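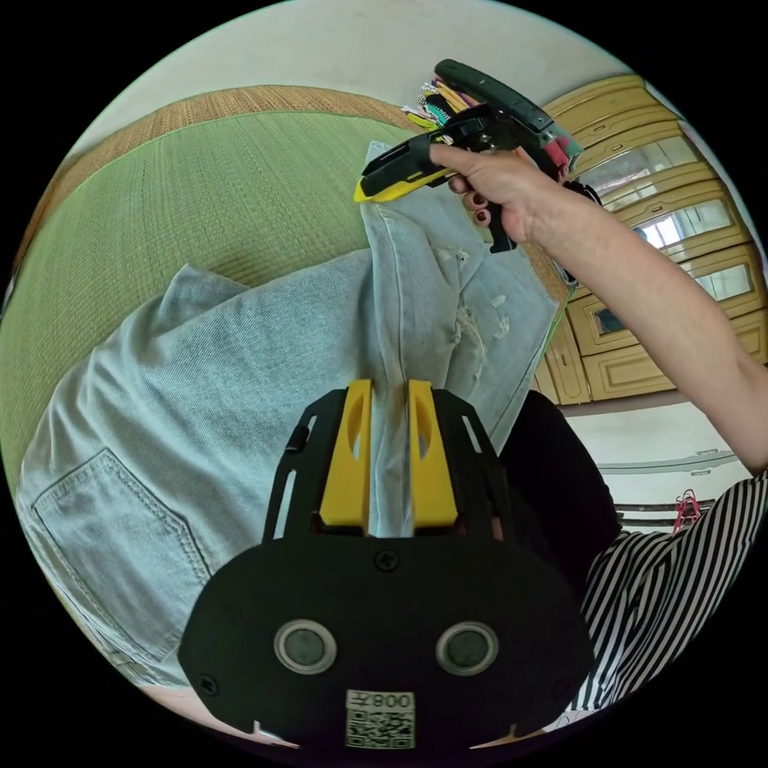
The Hearing of the Mondham Bequest

The Board of the Peltgate Foundation met in the upper room at Brzozowska House to hear the matter of the river meadow. Lucienne Maillard presided. She had presided over every hearing for 20 years, and she opened this one as she had opened the others, by reading the terms of the deed aloud from beginning to end.

The deed was dated 1789. It granted the meadow to the town of Mondham "for so long as one person of the parish shall cross it on foot each morning and be seen to do so." Should the crossing lapse, the land was to pass to the heirs of the giver. The heirs had long since sold their interest, and it was now held by a company named Plorkivar, which wished to build a storage yard.

Counsel for Plorkivar stated the claim briefly. The last recorded walker, a retired ferryman, had died in September. The register kept at the lodge showed no name after his. A space of 6 days stood blank, and the deed made no allowance for blank days. Counsel then sat down and poured a glass of water.

Mrs. Maillard asked whether any person wished to answer on behalf of the town.

There was a long pause. The clerk looked at the door, and the two members on the window side looked at the clerk. At last a young woman rose from the back bench and gave her name as Thư Đào, of the mending shop in Weir Lane.

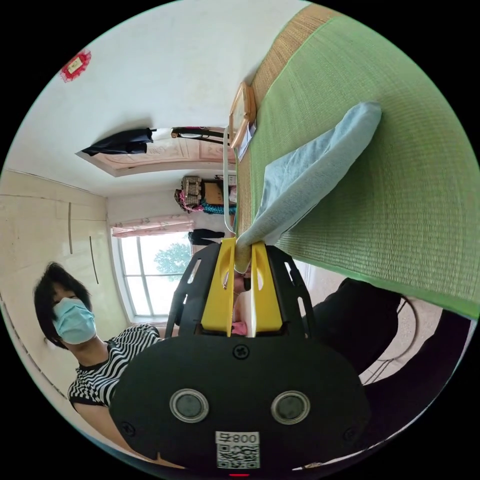

She was asked to state her interest in the matter. She replied that she had none, except that she crossed the meadow every morning to reach her work, and had done so for three winters.

"Did you cross it in September?" asked Mrs. Maillard.

"Yes, ma'am. Every day."

"Your name does not appear in the register."

"I did not know there was a register."

Counsel rose to object. The deed required that the walker be seen, and the register was the only proof of seeing that the Board had ever accepted. A person who crossed unseen had, for the purposes of the deed, remained at home. He regretted the hardship but asked the Board to be guided by its own practice.

Mrs. Maillard turned some pages. She asked Miss Đào what she carried with her on these crossings.

"Other people's clothes, mostly. I take work home to finish at night and bring it back in the morning."

"And did you meet with any person?"

"The ferryman, until he died. He used to lift his hat." She considered the question further. "After that there was the man in the signal cabin. I tore my coat on the stile and he called down to ask whether I was hurt. I mended his jeans for him the week after. He paid me, and I wrote it in the shop book with the date."

The clerk was sent to Weir Lane for the book. In his absence the Board took tea, and counsel walked several times to the window. From there the meadow could be seen to its far hedge. The path ran across it at a slant, worn down to bare earth and shining a little with rain.

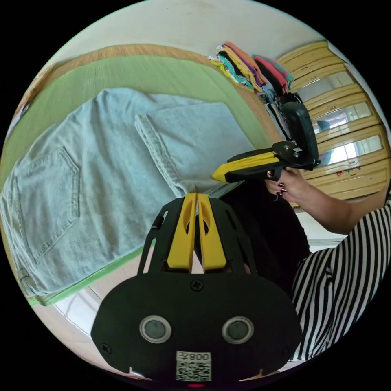
Denim, folded, on a green mat.

The clerk returned with the book under his coat. The entry was found without difficulty: one pair of jeans, seat and hem, for the signal cabin, and beside it in a smaller hand, "coat, own, torn on stile," with a date that fell on the second of the blank days. The signalman was then sent for. He came in his work boots, apologized for the floor, and swore that he had watched Miss Đào cross on that morning and on each of the others. He had 70 trains a day to pass, he said, and in the gaps between them there was only the meadow to look at.

Mrs. Maillard conferred with the members in a low voice. The members nodded - one of them at some length.

The Board found that the deed spoke of a person who should be seen, and that it was silent as to who should do the seeing and in what book it should be set down. The claim of Plorkivar was dismissed. The lodge register was to be moved to the stile, under a small roof, with a pencil on a string.

Miss Đào asked whether she might be excused, as the shop had been left unlocked. Leave was given. Mrs. Maillard closed the deed and went to stand at the window, and when the young woman came out at the foot of the path she looked at the clock and told the clerk to write down the time.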